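Cellavberg 小型电煮锅使用两个月:旋钮、内胆与清洗

台面不大的厨房里,电煮锅的价值主要看三件事:占地、升温是否可控、洗起来费不费手。这台 Cellavberg 六月购入,售价208元,替换的是一只用旧的 Mastier 奶锅。两个月里主要用来煮面、烫青菜和热汤,每周开机四五次。

外形没有多余的结构。锅身圆鼓,浅灰绿色,锅口一圈抛光不锈钢,侧面有同色的小环形提手。控制部分只有正面一个银色圆旋钮,外围镶椭圆形镀铬边,没有屏幕,没有预约。旋钮两侧的标记印得很淡,厨房光线差的时候要凑近才能读。
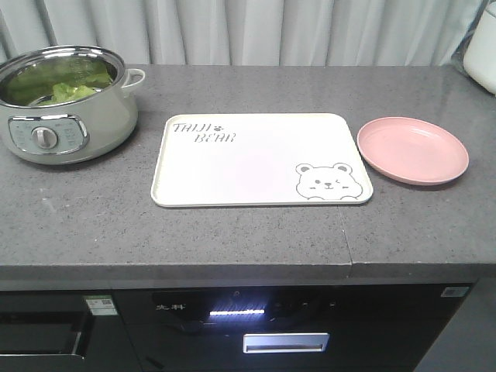
文/台面测试组 厨房小家电栏目

加热。自来水1132克,室温起步,旋钮拧到最大,盖盖,七分四十秒沸腾。同样水量,Mastier 奶锅在燃气灶中火上用时九分十秒。沸腾后回拧到中段,水面维持小滚,不溢。再往下拧,功率不是线性下降,而是通断式控制:加热十几秒,停十几秒。煮面没有影响,熬浓汤时能看出锅底一阵一阵冒泡。

容量。叶菜蓬松,生的时候堆起来就接近锅口,需要分两次下,前一批塌下去再加后一批。两人份面条加青菜是合理上限,三人份会溢。

提手。环形,偏小,能伸进两根手指。空锅移动没有问题,满锅不建议单手提。沸水状态下连续煮二十分钟,提手外侧温热,可以触碰,靠近锅身的根部明显偏烫。

清洗。锅身与加热部分一体,不能泡水,也不能进洗碗机,这是主要缺点。内壁涂层不挂菜叶,面汤干掉后用湿布捂五分钟即可擦净。不锈钢锅口容易留水渍,擦干后消失。旋钮与镀铬边之间有一道窄缝,溅进去的油要用棉签处理。

配套餐具。平时出锅后用两件东西接:一只米白色长方托盘,圆角,左上角印着“TAIJI BEAR”,右下角是一只眨眼的小熊;一只粉色圆盘,哑光,浅沿,盘心平。托盘边沿只略微高起,放沥过水的青菜可以,带汤汁的不行。圆盘适合干拌面,汤面仍需另配深碗。两件都不是随锅附送。

耐久。说明书标注旋钮寿命为3000次,目前手感与新机一致,没有松动。电源线偏短,插座离台面远的需要留意。

同价位对比过 Skindham 的分体款。该款内胆可以取出冲洗,但底座更宽,沸腾慢一分钟左右。台面充裕、重视清洗的,选分体款;台面紧张、以煮面烫菜为主的,Cellavberg 够用。

扣分项:一体锅身不可浸水,刻度印刷过淡,低档位通断间隔偏长。

评分:加热 8,操作 7,清洗 6。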